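Robots at Work: What Our Group Learned at the Raltonex Open Day
Term project report, section 3 of the course folder
Group leader: Doina Lazarević

Why we went

When our teacher first handed round the list of project topics, most of us wanted something we could build at home with a soldering iron and a bit of luck. Our group drew "visit a workplace that uses automation and report back", and I will admit there was some grumbling on the bus. We had asked three firms and two wrote back, and Raltonex happened to have its open day in August, so that settled it. I'm very glad it did, as we came home with far more notes than we could ever fit in here!

The hall was busier than we expected. A man at the door told us they had printed 400 visitor badges and would likely run out before lunch. We got ours, had a very good cinnamon scroll each, and went straight to the simulation room, where the Cerach demonstration was starting at half past ten.

The demonstration

Cerach is the name of the program Raltonex uses to try out robot jobs on a computer before any real arm is asked to do them. The job that morning was an everyday one, with a robot arm, a wooden table and a pen cup with a marker in it. The demonstrator, a very patient woman who had clearly answered the same questions many times already, let us stand right up beside her screen and switched between views whenever one of us asked.
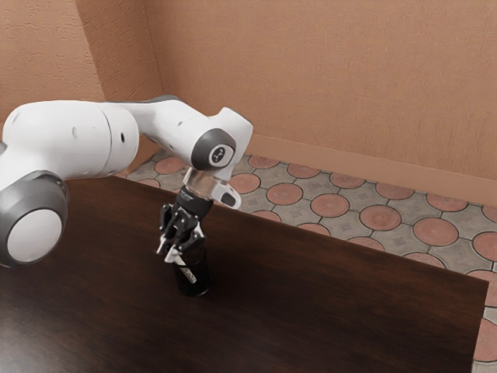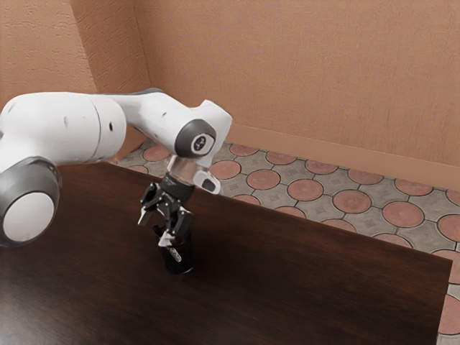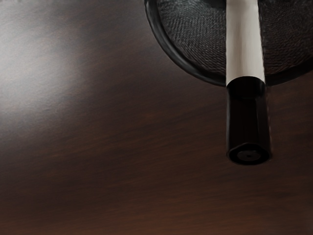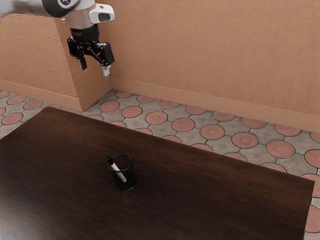 We had assumed that a simulated robot would be a kind of cartoon, following a path somebody had drawn for it. She explained that the arm in Cerach is given weight, friction and joint limits, and that the cup has them too, so a clumsy approach can knock things over just as it would on a real bench. A job like this one gets run 2,000 times with small changes each time — the cup a little to one side, the light a little different — and the runs are scored overnight. I asked what counts as a pass. For their team it is 300 clean runs in a row, and only then does the job move over to the Jirkodex cell, where the real machines are.

Somebody in our group (it was me) wanted to know why they bother with how the table and walls look, if it's the movement that matters. Her answer took up most of a page in my notebook. Their system works from camera views, so shiny wood and dark objects are part of the difficulty, and a plain grey world would make the test too easy. I thought that was the most interesting thing we heard all day, and it is why our poster has the section on lighting.

The Jirkodex cell

After lunch we were taken through to the cell in groups of six, with safety glasses on and our phones in our pockets, so we have only written notes for this part. The cell is fenced with yellow mesh and has a light curtain at the gate. When one of the staff put his arm through the beam, the machine stopped at once, and he did it again for those at the back who had missed it. It was quieter than any of us had imagined, more like a fridge than a factory.

We also saw the Crăciun bench, which is where the grippers are taken apart and cleaned. It isn't much to look at, but the technician there had plenty to say about worn fingertips and let us turn a joint by hand. It was stiffer than I'd have guessed.

What we would do differently

We should have agreed on our questions before we arrived. Four of us asked about cost and no one asked about training, so we had to email afterwards, and the reply came too late for our draft. We also spent too long in the simulation room and had to rush the bench, which was a pity.

Our thanks go to everyone at Raltonex who gave up their time, and to Mr Fenwick for driving the bus back through all that rain. The poster and our full list of questions are in the folder at the back of the classroom.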